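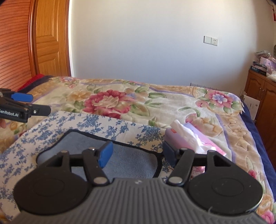 6 min read

Demonstrating tasks with hand-held grippers: frequently asked questions

These questions come from people recording household tasks for Gerlach and from teams training policies on the results. Answers apply to the current hand-held kit unless stated. Remote-control sessions are covered in the second half.

General

What is a demonstration?
One complete performance of one task by a person, recorded from the moment the gripper leaves its starting position until the person presses stop. The recording holds wrist video, gripper opening width and estimated hand position over time. A policy is trained on many of these.

How does a hand-held gripper differ from remote control?
With a hand-held gripper, the person carries the tool and works directly on the objects. No arm is present. With remote control, the person moves a leader device and an arm copies the motion, usually with a short delay. Hand-held recording is faster and can be done in an ordinary bedroom or kitchen. Remote control records the joint angles of the arm that will later run the task, so no conversion is needed.

Do I need one gripper or two?
Folding, opening bags and anything where one side must be held still needs two. Picking a single item and placing it in a bin needs one. If a task can be done either way, follow the task sheet. Mixing one-handed and two-handed versions of the same task in a batch is the most common reason a batch is split on our side.

Can I use my free fingers to help?
No. If a finger touches an object during the recording, discard the take. The policy has no finger to use and will learn a motion that depends on one.

Setting up the work area

Which surfaces are acceptable?
Beds, tables, counters, sofas and floors. A soft surface such as a quilt is fine and is wanted for towel and clothing tasks, because contact on a mattress behaves differently from contact on a table. Note the surface in the session form.

Are patterned covers a problem?
Generally not. Floral quilts and printed cloths give the position tracker more to hold on to than a plain white sheet does. Trouble starts when the object and the cover share the same color and print. A towel with a contrasting border is easy to label; a white pillowcase on a white sheet is slow work for everyone.

Should I clear the room first?
Leave furniture, switches, door panels and boxes on cabinets where they are. Fixed background detail helps tracking. Remove mail, prescriptions, family photos, screens and anything with a name or address on it. Do not move background items between takes in the same session.

May unrelated objects stay near the task object?
Yes, if they would normally be there. A pack of tissues next to a towel is a reasonable distractor. Keep it in the same place for a block of takes, then move it for the next block. If the gripper knocks it over, keep the take only if the task was still finished correctly.

How much light is needed?
Enough that you can read small print at arm's length. Close curtains if direct sun crosses the work area, as the moving edge of sunlight shows up in later takes as a change in color.

Using the gripper

How fast should I move?
At a little over half your normal speed. Fast motion blurs the wrist video and the tracker loses position. Do not pause in mid-task either. Pauses longer than a second are learned as part of the task, and the robot will reproduce them.

How should I pick up cloth?
Approach with the jaws open and the fingertip pads close to the surface. Close on an edge or a corner, lift slightly to confirm the hold, then move. Pinching the middle of a towel works for bunching it up but makes folding almost impossible. On a bed, avoid pressing down hard enough to pick up the cover along with the towel. This fault is easy to miss while recording. Check the first 3 takes of every session for it.

The thin cloth keeps slipping. What should I change?
Wipe the fingertip pads with a slightly damp cloth and let them dry. Fabric leaves lint on rubber and grip drops as it builds up. If slipping continues, replace the pads. Inspect them at the start of each clothing session in any case.

Do both fingertip pads have to be the same color?
Color has no effect on grip. Datasets recorded with different pad colors can be combined, but the pad colors must be entered in the session form, and they must not be changed in the middle of a session.

Both grippers are in each other's view. Is that acceptable?
Yes. For two-handed tasks it is expected and useful, as each wrist view then records where the other tool is. Keep the tools from touching. A collision shifts the position estimate and the take should be repeated.

How many takes are required?
A standard bedroom task is closed at 2000 accepted takes across all contributors. A single contributor records in blocks of 5 and changes the starting position of the object after each block. More blocks from more homes are worth more than a long run from one bed.

What counts as a failed take?
The object was not left in the goal state, a finger assisted, tracking was lost, or the recording was stopped early. A missed grasp followed by a second attempt that succeeds is not a failure. Mark it as "recovery" and submit it. Recoveries are in short supply.

Remote control

When is remote control used instead?
When contact force matters, when the reach of the arm limits the task, or when a trained policy is being corrected. Curside, our remote-control package, supports all three. Towel folding normally begins with hand-held takes and moves to remote control for corrections only.

What is a correction session?
The policy runs the task and an operator watches. When the arm starts to go wrong, the operator takes over, finishes the step and hands control back. Only the part under human control is added to the training set.

How much delay is tolerable?
Operators adapt to a small constant delay. They do not adapt to one that varies. Use a wired connection and stop the session if the delay indicator turns amber.

Can hand-held and remote-control data be mixed?
Yes, provided the fingertip geometry matches and the wrist camera is mounted at the same angle. The Brolteck converter checks both and rejects sessions that do not agree. It does not attempt to correct them.

Files and review

When are sessions reviewed?
Sessions uploaded by noon on Wednesday are reviewed the same week. Later uploads go into the following week's queue.

Why was my session returned?
The return note gives a code. T1 is lost tracking, T2 is finger contact, T3 is private information visible in the background, and T4 is a missing session form. T4 can be fixed without recording again. For T3, delete your local copy as well.

Can I trim a recording before upload?
No. Trimming breaks the match between video and gripper width. Upload the whole file and enter the start and end times in the notes field.

Where is the raw data kept?
On the Zustia storage account assigned to your project. Access is by project, and contributors can download only their own sessions.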